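Home Services Vacancies Suppliers News Contact

Vacancy: Counter Supplies and Packing Assistants (12 posts)

Reference 1691
Published 2021-03-26

Rotavano provides small consumable goods to school dining rooms, hospital cafés and staff canteens. Applications are invited for 12 posts at the preparation room in Villanueva, where goods are sorted, checked, packed and labelled before dispatch. The posts are part-time and run until the end of October, with the possibility of renewal.

About the work

Assistants prepare counter supplies for delivery. Most of these goods are light and individually wrapped, and they must reach the customer with the wrapping whole. Drinking straws make up a large share of the orders. They are received in bulk, laid out on the worktop for checking and then placed in a bucket or tray according to the order sheet. Straws marked PLA are kept apart from paper ones at every stage, as customers dispose of them separately.

During checking, the assistant looks at both crimped ends of each wrapper. A wrapper that is creased may be passed. A wrapper that is open, torn or wet is set aside and recorded. Printed information on the wrapper, including any temperature note, must remain legible, and goods on which the print has rubbed off are returned to the stock shelf for the supervisor's decision.

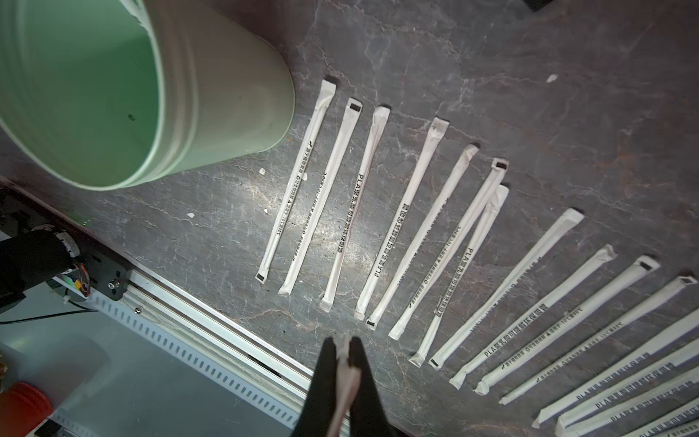
Maite Requena: I would ask applicants to take the laying out seriously. When the straws are spread so that each one can be looked at, the faulty ones are found quickly. When they are tipped out in a heap, the checking has to be done twice. I worked for a season without understanding this and my record sheets show it.

A full shift normally covers 400 wrapped items per assistant, together with other small goods such as stirrers, napkins and sachets. Speed is not assessed during the first month.

Paperwork and the finishing of orders

Each completed order is accompanied by a delivery slip and a contents sheet, which are stapled together at the top left corner. Assistants are responsible for the condition of their own workplace, including the stapler, pens and tape. The stapler is to be refilled before it is empty, and loose staples must be removed from the worktop at once. A staple that finds its way into a tray of wrapped goods will result in the whole tray being withdrawn.

At the close of each shift, the surface is cleared and wiped, and buckets are emptied and rinsed. Stationery goes back to its place after the surface is dry. The outgoing assistant signs the tidying sheet — the incoming assistant is entitled to refuse a workplace that has not been signed for.
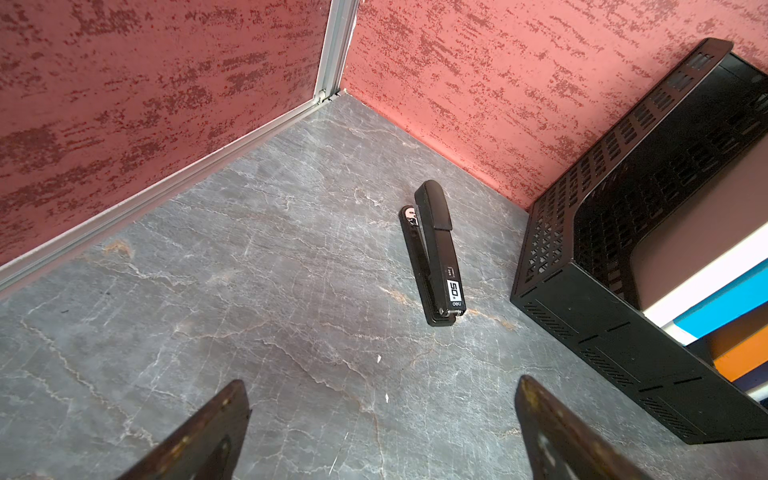
Are assistants expected to bring their own stationery or gloves?

All stationery, gloves and aprons are supplied by Rotavano and remain on the premises. Applicants who require a particular type of glove for medical reasons should mention it in their letter.

Requirements

Applicants must be at least 18 years of age and able to read a simple order sheet. The work is done at a table, standing or seated, and involves small repeated movements of the hands. Previous experience in packing, catering or shop work is welcome but will not be treated as a condition. A food hygiene certificate must be obtained within the first month; the course is paid for by Rotavano and is held by Idero during working hours.

Conditions

Mornings or afternoons, by agreement. Training is given by Bonifacio Montes. Requests for adjusted seating, lighting or table height will be considered before the start date and should be made as early as possible.

How to apply

A short letter and a list of previous employment should be sent to Ramiro Esteban, Personnel Office, Rotavano, PO Box 2390, Villanueva, quoting the reference given at the head of this notice. Photographs and copies of certificates should not be enclosed at this stage. Selected applicants will be asked to attend a practical session in the preparation room, at which they will check and pack one small order and complete the accompanying slip.

Unsuccessful applicants will be informed in writing. Letters are destroyed once the posts have been filled, unless the applicant has asked to be kept on the reserve list.

© Rotavano, Villanueva. All rights reserved. | Contact the Personnel Office | Back to top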